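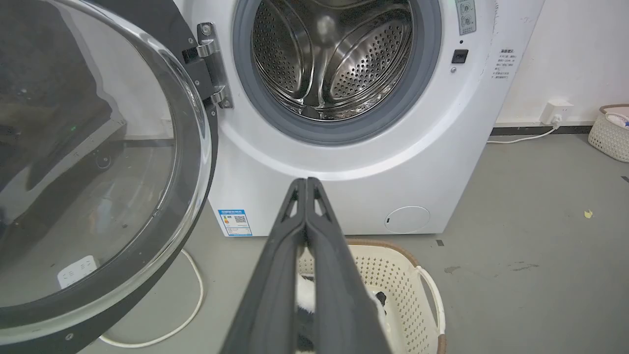
Why do songs still matter so much in a Telugu film? They carry the feelings the script hasn't got time for, and a good one will bring people back to the cinema a second time.

I've been going to Indian films at the Dravgate since I was in high school, and I'll defend the song sequence to anyone who'll sit still long enough. My friend Amna Zaidi won't. She reckons a film should stop for nothing, least of all six dancers on a mountain in matching scarves. I love those dancers!

Take Anmont, which played there in November. For forty minutes it's a fairly ordinary village drama about two brothers and a rice mill. Then Sekar Govindasamy's first big number arrives, a harvest song with clapping and a flute line that keeps wandering off and coming back, and suddenly you know everyone in that village. You know who's in love, who owes money, and which aunty runs the place. Try doing that in four minutes of dialogue.

The Dravgate has 397 seats and they were nearly all taken that night. People sang. A little kid in front of me danced in the aisle the whole way through the second number, and her dad gave up and joined in (badly, with great spirit).

I'll grant Amna this much – the lazy ones are awful. The hero's in the middle of a chase, he sees a girl, and we're off to a glacier in a new jacket. Tondham had three of those and I went out for popcorn during two. But a dull song is a dull scene, and we don't tell directors to give up scenes.

What worries me is the trimmed versions. The streaming cut of Anmont drops the wedding song completely, so the younger brother's apology near the end seems to come from nowhere. He sings the first half of it at the wedding! Zarmeena Khokhar, who plays the bride, does her best acting in that number with hardly a word to say, and it's gone.

So please, programmers and streaming people, leave the songs in. Keep the interval too, while you're at it. I like arguing over samosas about what's coming next, and my favourite theories are always wrong.

Contact us | Copyright Dravgate Film Notes | Back to top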